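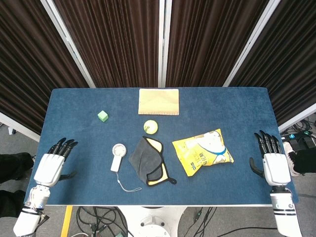

Sadent Chamber Board, 200-seat edition

Item 3192
Made by Brudcombe
Page updated 31 Jan 2024

If you follow politics closely enough to keep a tally on the back of an envelope, you will get on very well with this board. The Sadent is a desktop seat tracker for councils, assemblies and parliaments. Every seat in the chamber has its own hole, every party or faction has its own color of peg, and when somebody crosses the floor you pick up the peg and move it. It is a lovely way to follow a leadership fight!

We first made it for people who cover the Sornadville assembly, where governments tend to hang on two or three members and the same handful of rebels get courted by both sides every November. A spreadsheet will give you the total, of course. But with a board on the desk, three people can stand over it, argue about who is wavering, shove pegs back and forth and see right away what it does to the majority.

How the board is laid out

The seats run in curved rows facing a speaker's chair, with an aisle down the center. Holes are numbered from the left end of the front row. If your chamber has fewer than 200 members, push the blank caps into the spare holes and they sit flush with the surface. If your members face each other across a hall, turn the layout card over and use the bench plan on the back, which uses the same holes with different numbering.

Along the front edge is the majority rail. Slide the marker to the number you need to win a vote and lock it with the thumbscrew. We love this part. Seats fall vacant, members get disqualified, somebody is in the hospital on the day of the vote, and the number needed moves with them. You change the rail, look up at the pegs, and there is your answer.

Pegs

There are 9 colors in the box, and no color is tied to any party, so assign them however you like. Each peg has a flat top that takes a pencil mark or one of the small paper dots on the dot sheet. Most people end up with a system of their own. The one we use in the workshop goes like this:

Plain peg: voting with the party
Peg with a dot: has said in public that they are unhappy
Peg pushed only halfway in: absent, abstaining or not answering calls
Blank cap: vacant seat

The halfway position was an accident. On an early run the holes came out slightly tight and pegs stuck at half height, and the people trying it out liked it so much that we put in a proper stop. It has a nice soft click now.

In the box

Chamber board with majority rail
Pegs in 9 colors
Blank caps
Reversible layout card (curved rows / facing benches)
22 flag pegs for ministers, whips, committee chairs and anyone else you want to find in a hurry
Dot sheet
Cloth bag for the pegs
Printed guide

The guide

We are very proud of the guide. It covers setting up a chamber from a published members' list, what a confidence vote is and how it differs from a budget vote, how to handle a speaker who votes only to break a tie, and what happens to the math when a group splits off and claims to be the real party. There is a worked example built around a hung council, with the pegs shown after each round of talks. You can follow it from start to finish in an evening, and it makes a very good first exercise for students or new reporters.

Rules differ from one chamber to the next, so check the standing orders for yours before you set the rail. The guide has a blank page for writing them down.

Chu software

The board works perfectly well alone. If you also want a record, Chu is our small desktop program that keeps a copy of your layout. You type in a seat number and its new color, add a note if you want one, and Chu saves it with the time. Later you can step back through a whole crisis move by move, which is great fun and also very useful when you are writing it up and can't remember who switched first. Chu does not read the board by itself, so changes have to be entered by hand. It saves plain text files and needs no account.

Questions we get

Can I use it for a chamber with more than 200 seats?
Yes, with two boards. They join along the side with the clips supplied, and the second layout card carries on the numbering.

Can I get extra pegs in one color?
You can. Landslides happen! Peg refills come in single colors, and the pegs fit every edition of the board.

Does it work for upper houses or party conventions?
Upper houses, yes. Conventions are usually too big, but people do use one peg per delegation and write the delegate count on the dot.

Do the pencil marks come off?
An ordinary eraser takes them off. Please keep permanent markers away from the peg tops.

Care

Wipe with a dry cloth. Store the pegs in their bag and keep the rail screw loose when the board is put away.

Related items

Sadent peg refill, single color
Sadent joining clips
Sadent blank layout cards
Chu, desktop download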